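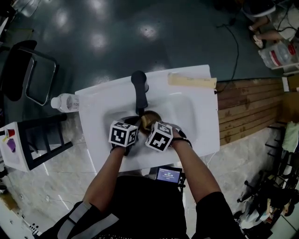
The cubes weigh less than a golf ball and go on with a strap across the back of the hand. Each face carries a black-and-white pattern that a camera can recognize, and from the corners of that pattern a short piece of code works out where the cube is and which way it is turned. Put one on each hand, wash a dish or fold a towel, and the software has a record of where both hands went, frame after frame.

Getting that record clean enough for a robot to learn from is what Yuzhen Peng does for a living. She leads the perception side at Titari, a small company that writes software for two-armed household machines. It does not build arms. Its customers do that, and they come to Titari for the part that decides where the arms should go.

"The detector is the easy bit," Peng says. "You can download one. Everything we get paid for happens after the detector has given its answer."

The trouble starts when the answer is wrong. A flat printed marker seen nearly head-on has a known weakness: two different tilts can look almost the same to the camera, and the math will sometimes pick one and then the other. On a plot, the wrist seems to snap back and forth many times a second. A cube helps, as long as two faces are in view, because the two patterns sit at a known angle and only one tilt fits both. When the hand rolls and one face is left, the problem comes back.

Sinks make it worse. Hands go down into a basin and turn inward. Glossy white surfaces throw light up at the markers and wash out the black squares. One hand passes in front of the other. Peng's group keeps a set of sink recordings apart from the rest and runs every new version of the software against it before anything else. A version that does well on tables and badly on sinks does not ship.

The program that does the cleanup is called Skinaro. It reads the video, the marker detections and the motion sensor readings from the head camera, and it solves for the whole path of each hand at once. An earlier version worked one frame at a time and smoothed the result. That was quick, but it also rounded off the short, sharp motions that matter most, such as the small twist a person makes to get a better hold on something round. The current version lets a hand change speed quickly and asks only that it not do anything a wrist can't do.

It is slower. A recording that used to be ready before the next one had finished now goes into a queue overnight. Peng argued for the change for most of a year.

Two desks away, Tsegereda Asfaw works on what happens next. Her program, Ejigu, takes a cleaned path and turns it into something a particular pair of arms can carry out. People have shoulders that shift and elbows that drift outward without any thought. A robot arm bolted to a frame may have no way to reach the far side of a basin with its gripper pointed down, even when the point itself is well inside its range.

Asfaw's first approach was to copy the human path as closely as the joints allowed. The arms got close to the object and then stalled, or swung an elbow through the place where the faucet was. She now keeps only the part of the path near contact and lets the planner find its own way there. The approach is the robot's business, as she puts it. The hold has to match the person's.

With two hands on one object there is an added rule. Once both have a grip, the distance between them has to stay put, or the arms will pull against each other. Human recordings never show a perfectly steady distance, partly because skin gives and straps slide. Ejigu looks for the stretch where the distance is nearly steady, fixes it at one value, and hands the leftover error to the force controller.

In December the team put the two programs through their largest test so far, on 2,000 recordings. Skinaro rejected 777 of them. Asfaw went through the rejects and found that a good share had nothing wrong with the markers. The clock in the camera and the clock in the motion sensor had drifted apart, by 22 milliseconds in the worst cases, and the solver had been trying to explain the gap by bending the hand's path.

The fix took 3 days. Skinaro now treats the clock offset as one more unknown and solves for it along with everything else. Most of the rejected recordings were then usable. The ones that weren't had mainly suffered from a loose strap, and software can do little about a cube that has moved on the hand halfway through.

There is an open question about how long the cubes will be needed. Hand tracking from plain video improves every year, and Titari's newest project, Flemum, is an attempt to do without markers. Peng uses the cube recordings to grade it. On open tabletop work the two agree well. When fingers disappear behind an object, Flemum guesses, and it reports its guesses with the same confidence as everything else. She wants that second problem fixed before the first. A planner can work around a gap in the data if it is told the gap is there.

Asfaw would be glad to see the cubes go. They bump into things, and she suspects people hold their wrists a little higher when wearing them, which then shows up in how the arms move. She has started a comparison of recordings made with and without cubes to measure the difference. The sink recordings are first in line.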